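Setting the Table: Our Basket and Plate Project

We wanted to know how a plain paper grid changes the way people lay out a table, and we loved every minute of it! Our brown paper went down first, then the blue tape - more than 80 strips over the whole term, counting the ones we peeled up. The yellow basket and the pale green plate became our favourites.
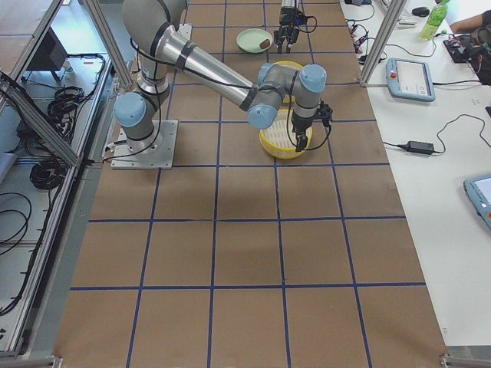 What we tried next

Each layout got a name. Hoani kept the basket toward the back, and Nalov gave the plate a square near it. We sketched 5 layouts and tested them all. 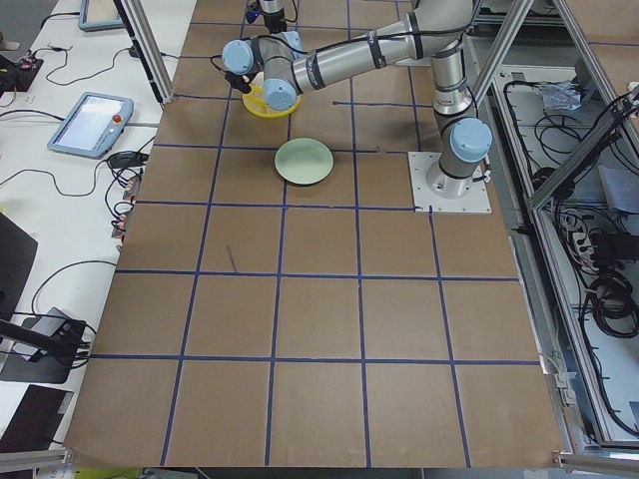

Plastel Workshop, 17th November

Final layout chosen! The blue lines made it so easy to talk about where things should go - next we'd love to try bowls.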